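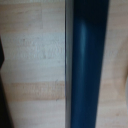 Whether a robot can clear a table for you is a question you can answer yourself in an afternoon, and you should, before you believe a sales video. Most of the videos I've watched show a clean start, a clean finish and a suspicious amount of editing in the middle. This page sets out a chore test you can run on any arm you can get half a day with. It needs a table and some ordinary things from the kitchen. A pale striped wooden top with a faint mark and a few smudges on it does fine, and I'd prefer it to a spotless white sheet. People's tables look like that, and a machine that only works over a photographer's backdrop isn't going to help you on a weeknight.

Search this site Enter keywords Go

How to Test a Robot on Table Clearing Without Being Fooled

What the test covers

One chore: things are out on a table and they should be put where they go. Books in a bin, dishes in a rack, food left alone or moved without ending up on the floor. A child can do it badly and an adult can do it while talking on the phone. I picked it for that reason. Folding a fitted sheet would be an unfair exam (I fail it too), and moving a foam block from one square to another proves nothing that matters at home.

You'll need:

- the arm, set up by whoever normally sets it up
- a bin or organizer with soft sides
- a dish rack
- a cup, a bowl, something loose to put in the bowl, and a book
- a clock
- paper and a pencil

Don't buy matching items. If the seller sends you a kit of approved objects, leave the kit in its box. I tried one from Brukent that came with a special mug, and the arm was very good at the special mug.

Step 1. Decide what "done" means before anything moves

Write it down and have the person running the arm read it. Mine says: the object is inside the place it belongs, it's undamaged, it's the right way up if that matters, and no human touched it after the start. That last part causes most of the arguments. A small nudge counts as a touch. So does catching something. So does "I was just straightening it."

Also settle who is driving. Some arms are working on their own and some are being steered by a person with a controller, and on video the two can look the same. Ask directly. If a person is steering, you're testing the hardware and that person's hands. It's a fair thing to test, but write it at the top of the sheet in large letters.

Step 2. Set the table, then mess it up

Put the objects out. Now move every one of them a hand's width and turn a few. Do this between attempts as well. If the arm only manages when the cup is standing on the same spot as last time, you have paid for a very slow music box.

Keep the lighting as you find it. No extra lamps, no closing the drapes to kill a reflection. At Leltdale I was asked to wait until the sun had gone off the table, and I wrote down the waiting time as part of the chore.

Step 3. Look at what the arm's own camera gets

Many arms carry a small camera down near the gripper. Ask to see that picture live while the thing works. Sellers tend to show you the nice view from across the room, and the close one is much more sobering. When the gripper gets right up against something, the view can fill with dark gray grain and a washed-out white patch in the corner, with no edge you could put a name to. Try looking at it yourself and guessing what's in front of the camera. I couldn't.

None of this rules the arm out. There may be a second camera, and software can do more with a murky picture than I can. But ask what happens at that moment. Does it remember where the object was? Does it carry on blind? "It learns" is a poor answer, and I've had it from two different firms.

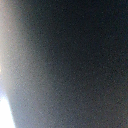
Step 4. Run it 16 times and keep the bad ones

Sixteen is my number because it fits on one sheet of paper and takes up most of an afternoon. Three is too few. Anyone can have three good goes.

For each attempt, write the object, the time from start to finish, and one of these words:

- done
- dropped
- helped
- gave up

Don't allow "nearly." Don't allow restarts to be left off the sheet, either. If the arm has to be switched off and on, that attempt is a "gave up" and the clock keeps going.

I give each object 60 seconds. This is very generous. Put a book away yourself and time it, and you'll see how generous. With the Nellach software the operator asked for the limit to be lifted on the bowl, and I said no. He ran it anyway after we'd finished and I don't know how it went, so it isn't in my results.

Step 5. Make the objects harder, in this order

Start with the cup. A stiff plastic one with slightly sloping sides is about as friendly as household objects get, and an arm that can't manage it should go home.

Next, the book. A book is thin in one direction and wide in the other, it's heavier than it looks, and it can swing open. Getting hold of it is half the job. The rest is getting it into a bin whose cloth dividers have flopped into the very compartment you wanted.

Then the bowl with something in it. Use food if you can stand the mess. An empty bowl is a different and much easier chore, and in my experience it's the one you'll be offered.

Last, the rack. Thin prongs, narrow gaps, and the dish has to be let go at an angle. I leave the rack to the end so that everybody is tired and I can see how the thing behaves when people have stopped being polite about it.
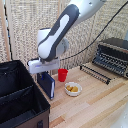

January | By the Chore Bench editor

I keep coming back to the book. Look at one hanging upright from a white gripper, its lower corner close to the wood and the black bin right there beside it, and it's easy to feel the job is as good as finished. This is the point where I'd ask you to keep your pencil off the paper. Holding is one thing and putting away is another, and the word "done" belongs to the second. The red cup and the bowl with the yellow food in it are still standing out on the table at that point, and the dish rack hasn't come into it yet.

Step 6. Add up the money and the minutes

Do this at the table, while the people selling are still in the room.

The arm I was quoted for at Van Beek came to 3000 dollars, with the gripper another 990 on top. Neither price included anyone to set it up. So write down the setup time too, and the time spent putting the table back between attempts - that part was all me - and then the time the arm spent doing anything useful. In my notes the first two were larger than the third every time I ran the test.

Then ask what you'd have to change at home. Would the table need to stay bolted to one spot? Would the bin always have to be on the left? Could you leave the room while it ran? I have yet to hear a plain yes to that last one.

Common problems

The operator keeps talking during attempts. Ask for quiet. You can't watch the gripper and listen to the road map.

The arm is excellent at one object and hopeless at the rest. Report it that way. Please don't average it into something that sounds middling.

The seller says next month's version fixes it. Good. Run the test again next month, same sheet, same bowl.

The arm does well. It could happen, and I'd be pleased. Move everything a hand's width, swap the cup for one from your own cupboard and go again before you get your wallet out.

So can machines do this chore yet?

In pieces, yes. I've seen cups moved well and books moved slowly. I haven't seen a whole table cleared, start to finish, in a room set up by somebody who didn't work for the company. If you have, send me the full sheet with the failures left on it. I don't need the video.

Contact | Copyright Chore Bench, all rights reserved | Back to top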